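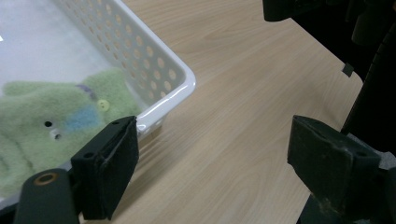
On Thu, July 12, 2018, the Pillside list wrote:
> Is anyone else trying to get the soft toys out of the big trunk before the August swap? Mine are all in one heap and the kids can't find a thing. I was thinking of zip bags, but I'd love to hear what works for other people.

Oh, please try open baskets before you buy a single bag! We switched over this spring and I'm still so happy with it. I use white plastic ones with little round holes in the side, and a plush toy just sits in there where a small person can spot it and grab it. The green fuzzy one with the button went in first and has had the best place ever since.

We had 72 toys in the trunk (yes, I counted, it was raining) and they now live in baskets on the two low shelves by the Yurt. Bears and rabbits together, anything with buttons or stitched-on bits in a basket of its own - I go over those with a needle and thread before a swap and tug every button. Purple thread on green is fine by me, the kids love it.

Wipe the baskets out with a damp cloth and let them dry before the toys go back. Don't stack them full, the ones at the bottom get squashed flat.

The Oltbridge families are bringing theirs on the Saturday too, so there should be lots to trade. I have 2 spare baskets if you want them - just write me off list!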